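Saitenspiel-Forum > Noten und Arrangements > Hakenharfe

Thema: Grolliron-Heft "Lieder für kleine Harfe" – taugt das was?

fedir_s
21.09.2022
Hat jemand das neue Heft von Grolliron schon auf dem Pult gehabt? Bearbeitet von Divina Malabanan, laut Verlag "ohne Umstellen der Haken spielbar". Das hat man mir beim letzten Heft auch erzählt, und dann standen auf Seite drei zwei Klappenwechsel in einem Takt. Ich bin also vorsichtig.

Custar
Habe es seit zwei Wochen. Haken bleiben wirklich oben, das stimmt. Dafür ist die linke Hand fast durchgehend Grundton und Quinte. Nach vier Stücken klingt alles gleich.

jummai_o
Finde ich zu streng. Ich unterrichte Erwachsene, die spät anfangen, und die sind froh, wenn links erst mal Ruhe ist. Wer mehr will, schreibt sich eine Terz dazu.

Custar
Wenn ich die Terz selbst dazuschreiben muss, wozu dann das Heft? Die Melodien bekomme ich auch aus jedem Liederbuch.

fedir_s
Und die Fingersätze?

jummai_o
Stehen drin, aber nur im ersten Drittel. Danach Klammern ja, Zahlen nein.

Dexter E.
Ich habe mal nachgesehen, womit geworben wird: "mehr als 300 begeisterte Spielerinnen und Spieler". Wer hat die gefragt? Bei Clunureck stand beim Vorgänger fast derselbe Satz. Solche Angaben lese ich inzwischen gar nicht mehr.

Aileen E.
Dexter, du hast das Heft doch nicht mal gespielt, es liegt bei uns auf dem Klavier ;-)
Ich schon. Nummer 7 und das Wiegenlied sind schön gesetzt, da wechselt die Melodie in die linke Hand. Der Rest ist brav. Auf meiner Sison mit 26 Saiten ging alles, nur beim letzten Stück fehlt mir unten das G.

fedir_s
Moment, das Heft soll doch ab 22 Saiten gehen?

Aileen E.
Steht vorne drauf, ja. Im Kleingedruckten dann "tiefe Töne ggf. oktavieren". Habe ich gemacht, klingt dünn.

jummai_o
Das mit dem G ist mir bei meinen Schülern noch nicht aufgefallen, allerdings sind wir auch nicht bis zum Schluss gekommen. Schaue ich nach.

Custar
Genau so etwas meine ich. Saitenzahl aufs Titelblatt, Einschränkung ins Kleingedruckte. Und dann eine Spiralbindung, die auf meinem Pult ständig zuklappt.

Dexter E.
Bei uns bleibt es offen liegen.

Custar
Weil es keiner spielt.

fedir_s
Danke euch. Ich warte, bis es gebraucht auftaucht. Für zwei gute Stücke zahle ich keinen Neupreis. Falls jemand im Februar zum Harfentreffen fährt und es mitbringt, würde ich gern mal reinschauen.

Aileen E.
Bringe ich mit. Kannst es auch gleich behalten, wenn du mir das Wiegenlied kopierst, das kann ich noch nicht auswendig. 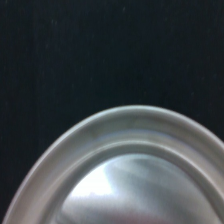 Runder Metalldeckel auf dunklem Stoff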